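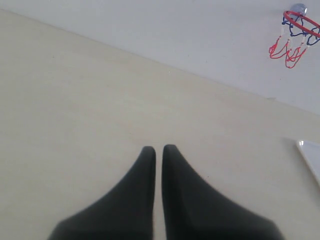 If you still keep an old phone in a drawer, go and charge it. Badari, the home screen tweak that half the people I know used to run and then lost when its server went dark, is back, and this time it works on handsets as far back as the ones most of us gave up on years ago.

The new maintainer is Wumpini Issahaku, who picked up the code in April after the original author, Dušan Petkov, posted it with a two-line note and a license file. She expected a weekend of cleanup. There were 3574 lines in the main settings module when she opened it, and after weeks of work there are 3511, which made me laugh out loud when she told me. "I rewrote nearly all of it," she says. "It just wanted to be that long."

What you get is wonderful. Icons can sit anywhere, folders open in place, and the dock scrolls again! My favorite piece is Vurska, a little add-on that changes the whole layout when you plug in headphones. Mine drops everything except music, maps and the weather, and I've grown so used to it that a stock phone feels cluttered to me now.

There are 31 themes in the first package, most of them carried over from the old Nolano collection. Hywel Hughes redrew the ones that looked fuzzy on newer screens, and he left the ugly green one exactly as it was, bless him. Cledwyn Nicholas has been testing on the oldest hardware he can find and reports that it opens a touch slower there but hasn't crashed since the second beta.

A few things to know before you install. Back up first. Remove any earlier copy of Badari, including its preferences, or the dock settings will fight each other. Lock screen widgets aren't in yet, and Issahaku won't promise a date for them.

The beta group was capped at 2000 people and filled in an evening. The public build went up on 16/06/2024, free, with the full source alongside it. Catrin Pritchard is already working on a Welsh translation, and the strings file is open if you'd like to add your own language.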